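**Lenihan Drorkov Opens Nonitz Office, Expands Trial and Appellate Practice**

2023-10-31

The law firm of Lenihan Drorkov has opened an office in Nonitz, its second location after the firm's longtime home in Woltska. The new office will house the firm's appellate group and part of its commercial trial practice, and began accepting client matters this week.

The Nonitz office occupies two floors of a renovated bank building, a short walk from the county courthouse. It includes a conference center, a mock courtroom for witness preparation and jury exercises, and a document review suite that can be set aside for a single case under a protective order. Clients with pending matters in Woltska will see no change in the attorneys assigned to them, in billing arrangements, or in the address used for service of papers.

The firm first announced its plan to expand in March. At that time it cited a steady increase in commercial filings in the Nonitz courts, particularly disputes arising from supply agreements, commercial leases, and the sale of closely held businesses. Many of those cases had been handled by Woltska attorneys traveling to Nonitz for conferences and hearings. The firm stated that a permanent presence would reduce travel charges to clients and allow its lawyers to appear on shorter notice.
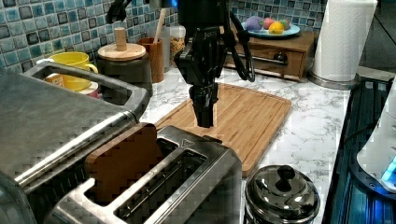
The appellate group will be based entirely in Nonitz, where the regional court of appeals hears argument. The group handles appeals in civil matters, including cases tried by other firms, and advises trial teams on preserving issues for review. It also prepares post-trial motions and responds to petitions for interlocutory review. Under the firm's new structure, an appellate attorney will be assigned to every case set for trial, beginning no later than the final pretrial conference.

The commercial trial practice will be divided between the two offices. Matters will be staffed according to the court in which they are pending, with exceptions where a client has an established relationship with a particular attorney. The trusts and estates, real estate, and employment practices will remain in Woltska, although attorneys from each will be available in Nonitz by appointment.

In the past year, the firm's litigation department handled 364 matters in state and federal courts. Of these, 149 were venued in Nonitz or in one of the adjoining counties. The department represents both plaintiffs and defendants. Its clients include manufacturers, lenders, property owners, family businesses, and individuals serving as trustees or executors.

**Mediation and Arbitration Services**

The Nonitz office will also offer space and administrative support for private mediation and arbitration. Separate caucus rooms are located on opposite sides of the floor, and each has its own entrance from the main corridor. Neutral mediators and arbitrators not affiliated with the firm may reserve the rooms for proceedings in which the firm has no role. A conflict check is required before any reservation is confirmed, and the firm's attorneys and staff will have no access to the rooms while a proceeding is under way.

Parties should submit requests in writing and identify all parties, counsel, and the proposed neutral. Requests are considered in the order received. Evening sessions can be arranged if notice is given at the time of booking. Court reporters and interpreters must be retained by the parties directly.

The firm's own attorneys will continue to serve as arbitrators and court-appointed referees where permitted by the rules of the appointing court. Such appointments are subject to approval by the firm's general counsel and are listed in the conflicts register maintained in Woltska.
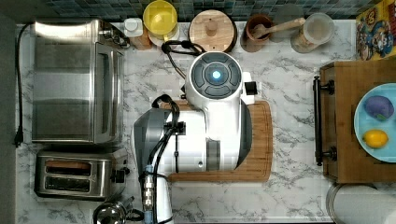 **Pro Bono Commitment**

In connection with the opening, Lenihan Drorkov has committed 1,000 hours of attorney time over the coming year to pro bono representation in the Nonitz courts. The hours are in addition to the firm's existing pro bono work in Woltska. Priority will be given to residential tenants facing eviction, small business owners defending debt collection actions, and family members seeking guardianship of an adult relative.

Referrals will be accepted from court clerks, legal aid offices, and other members of the bar. Individuals may also contact the office directly. An intake attorney will review each request for conflicts and financial eligibility and will give a written response. The submission of a request does not create an attorney-client relationship, and persons with a court date or filing deadline should not delay seeking other counsel while a request is under review.

Associates may credit pro bono hours toward their annual requirement on the same basis as billable work. A partner will supervise each case and must approve all pleadings before filing.

**Recruitment**

The firm is accepting applications for associate positions in the Nonitz office. Candidates for the commercial trial practice should have at least three years of litigation experience, including experience taking and defending depositions. A prior judicial clerkship is preferred for candidates seeking to join the appellate group. Applicants must be admitted to practice in the state or eligible for admission on motion.

Openings are also available for paralegals and a docketing clerk. Applications should include a cover letter, a resume, and, for attorney positions, a writing sample that has not been substantially edited by another person. Materials may be sent to the hiring coordinator at either office.

**Office Hours and Filings**

The Nonitz office is open from 8:30 a.m. to 5:30 p.m. on business days. Deliveries are received at the street-level entrance. Until further notice, original wills, escrow documents, and other instruments held for safekeeping will continue to be stored in Woltska and may be retrieved there with two business days' notice.

Opposing counsel in pending cases should continue to direct correspondence to the attorney of record at the address shown in the most recent notice of appearance. Notices of change of address will be filed in each case that is transferred to the Nonitz office. Invoices and trust account statements will be issued from Woltska for both offices.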